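# Open Day at the Lock Bench

The side door at Dresto's workshop in Histbridge opened at 4 in the afternoon, and by then there was already a line down the loading ramp.

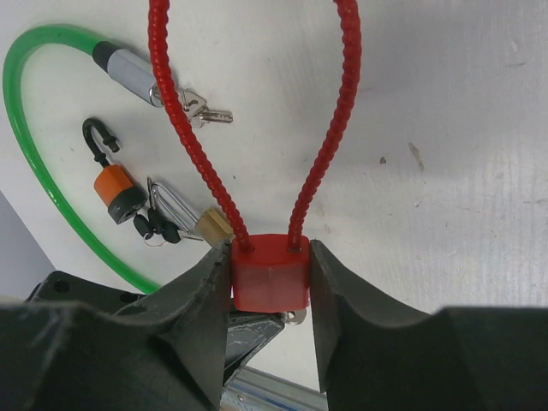

Most people had come for the same reason I had. Dresto spends its days teaching robot arms to handle small, awkward things, and once a year it lets the public in to watch. This May the subject was locks.

Locks are a good test, the engineer at the first bench told us. A padlock is heavy for its size and its shackle swings. A cable lock is worse, as the cable has a mind of its own and pulls the body around when the arm lifts it. The red one was his favorite for demonstrations. The gripper has to close on a squat plastic body while the cable loops up above it, and if the fingers come in too high they catch the cable instead.

The table also held a green cable lock, a brass padlock and a small orange one, several with keys attached. The keys stay on during practice. In a real bike shop or storeroom they would be hanging there too, the engineer said, and the arm has to cope.

The project is called Gidey. It started as a sorting job for a lost property office in Dravbridge, where locks and keys were piling up faster than the staff could tag them. The office wanted each item picked up, looked at from a few sides and put in a labeled bin. The first version took 60 seconds per lock. The one on show took 20, and the team would like to cut that again before the system leaves the workshop.

Speed was not what the visitors asked about. A man near the front wanted to know if the robot could open the locks. It can't – turning a key is a separate problem, and one the team has put off until next year. A girl on her father's shoulders asked if it ever got tired. The engineer said the fingers wear down and get changed, and she seemed happy with that.

We moved through in groups of four, with time at each bench to ask questions. At the second bench an operator let visitors steer an arm by hand. I was poor at it. What looks like one simple squeeze on the screen is a long string of small corrections, and I pushed my padlock across the table twice before I gave up the controls to the next person.

Coffee was served in the yard afterward. Dresto plans to hold the next open day in the same building, with the key-turning bench added if it is ready.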